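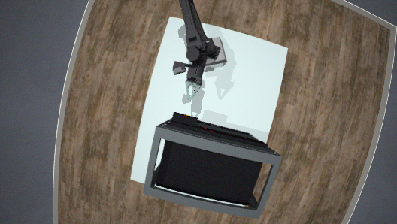

4. Recording demonstrations in the simulator

Read Section 3 first. The Flumari workspace must be installed and the Esis controller must show a steady green light before you start. If the light blinks, go back to step 3.4.

Each demonstration is one complete attempt at the task, driven by you and saved with the arm positions, the gripper opening and the camera views. The learning system copies what it is given. A slow, clean attempt is worth keeping. A fast one with a correction in the middle usually has to be deleted later.

4.1 Load the scene

1. Open Flumari and choose Scenes > Tabletop > Large object.
2. Wait for the physics counter at the bottom of the window to stop changing. On a first load this can take 34 seconds.
3. Check that the gripper is above the table and holds nothing. If it starts inside the object, press Reset Arm, then Reset Scene, in that order.
4. Check that no part of the object has sunk into the table. A corner that hangs over the edge of the table is allowed. The start positions are drawn at random and some of them place the object partly off the tabletop.

Note: Shadows are on by default. Leave them on. Operators use the gripper shadow to judge height, and the recorded camera views must match the ones used in training.

4.2 Set up the recording

1. Select Record > New Set and type a name. Use letters, numbers and hyphens only.
2. Under Task, pick the task text from the list. Do not type your own. Two sets with slightly different wording are treated as two different tasks.
3. Set Randomize to Object Position and Object Turn. Leave Randomize Lighting off until you have your first full set.
4. Set Frame Limit to 1,760. A demonstration that reaches the limit is stopped and marked Incomplete.
5. Press Arm Controls and squeeze the hand controller once. The gripper on screen should close and open with it.

Caution: If a real arm is connected to the same Esis controller, switch it to Hold before you press Arm Controls. The simulator and the real arm share one command channel, and the real arm will move.

4.3 Record a demonstration

1. Press the foot pedal once. A red dot appears in the corner of the window.
2. Hold still for one second. The software uses this pause to mark the starting pose.
3. Bring the gripper down toward the contact point at a steady speed. Approach from above where you can. Keep the wrist joint clear of the object on the way down.
4. Stop just short of contact and check the height in the side view. The main view makes the fingers look closer to the object than they are.
5. Make contact and carry out the task.
6. Lift the gripper clear and hold still for one second.
7. Press the pedal again. Choose Keep or Discard.

Choose Discard if the gripper passed through the object, if the object jumped, or if you paused for a long time while deciding what to do. A failed attempt that is otherwise clean can be kept, but mark it Failed before you go on. Varma uses failed attempts in its scoring step and will reject a set where they are marked as successes.

Note: Pressing the pedal twice quickly discards the demonstration without asking. There is no undo.

4.4 How many to record

For a single task with one object, record at least 6 demonstrations from each starting region shown in the Coverage panel. Regions turn from gray to blue when they have enough. The sample set supplied with Flastolar contains 1,286 demonstrations over several tasks and can be opened for comparison under File > Sample Sets.

Take a break when your attempts begin to get longer. The Duration graph in the Coverage panel shows this more clearly than you will notice it yourself.

4.5 Check and export

1. Open Record > Review and play every demonstration at double speed.
2. Look for dropped frames. These show as white bars on the timeline. Delete any demonstration with a white bar during contact.
3. Press Validate. Errors are listed by demonstration number.
4. Press Export and choose Flastolar format. Keep the original set until training has started without errors.

If Validate reports "Pose mismatch," the arm model in the scene is different from the one the controller expects. Load the correct model as described in 3.2 and record the set again. Changing the model afterward does not repair the saved positions.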